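Como tirar mancha de gordura da parede branca sem repintar tudo

Quem cozinha muito sabe: um dia bate o sol de lado e aparece aquela sombra amarelada perto do fogão. Na minha casa foi numa quinta-feira, com visita chegando, claro! Vou contar o que faço desde então.

Você vai precisar de:
800 ml de água morna
10 gotas de detergente neutro
duas esponjas macias (a verde, não!)
um pano de algodão seco

Primeiro passe o pano seco para tirar a poeira. Se pular essa parte, vira uma lama cinza que espalha que é uma beleza. Depois teste a mistura num cantinho escondido e espere secar. Tinta fosca barata solta fácil, então vá com calma.

Molhe a esponja, esprema bem e trabalhe de baixo para cima, em círculos leves, para não escorrer. Com a segunda esponja, só com água limpa, tire o sabão. Seque com o pano, encostando sem esfregar.

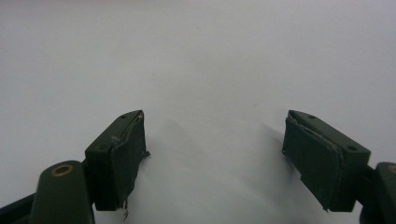 Superfície lisa e quase branca: nesse tom, qualquer respingo aparece.

Se a mancha for antiga, a Tamara Antoniuk, minha vizinha, me ensinou a usar uma pasta de bicarbonato com água. Deixe uns cinco minutos e enxágue. Na parede do corredor precisei repetir duas vezes, e o interruptor continua encardido até hoje.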